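3.2 Reading the Zollura depot drawings

I should say up front that I came to railway history sideways, through old depot drawings, and that I still get a bit too excited when a roll of them turns up! The Zollura works kept 104 sheets for its small tank engines, and this section covers what I got out of them. The earlier sheets are neat and careful. The later ones are a mess (same boiler drawn at two different lengths, notes squeezed into the margins), and I spent most of March just putting them in order.

My main interest is the wheelbase. The line from Plorora up to Pristesier had 14 tight curves on the climb, and the first engines sent there were too long and stiff for it. The works tried three fixes, one after another, and I've numbered them the way the drawing office did. The first was thinner flanges on the middle wheels. The second let the rear axle slide a little from side to side. The third was a whole new frame, shorter by 7 inches, and that's the one I keep coming back to.

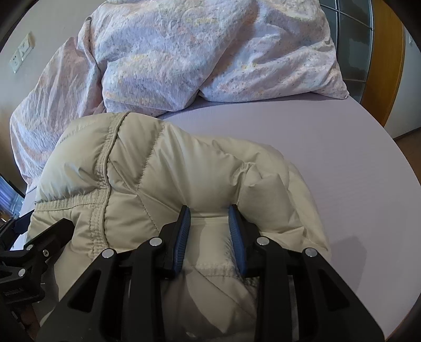

Figure 5. Padded jacket on a bed, with two black grippers.

The shorter frame meant the water tanks had to move, and you can watch the designers fight with this from sheet to sheet. They push the tanks forward, then the driver can't see the track, so back they go again with a slope cut into the top. I love that slope. It shows up later on the engines built for the Tu branch, which had hardly any curves at all, so my guess is that the crews simply liked the view and asked to keep it.

I can't prove that last part. The order books for the Tu engines are missing, and the one surviving letter on the subject talks mostly about paint. What I can say is that the sloped tank and the short frame were drawn together, on the same sheet, and that the works went on using both long after the sliding axle had been dropped. Section 3.3 takes up the boilers, where the two different lengths cause me a lot more trouble.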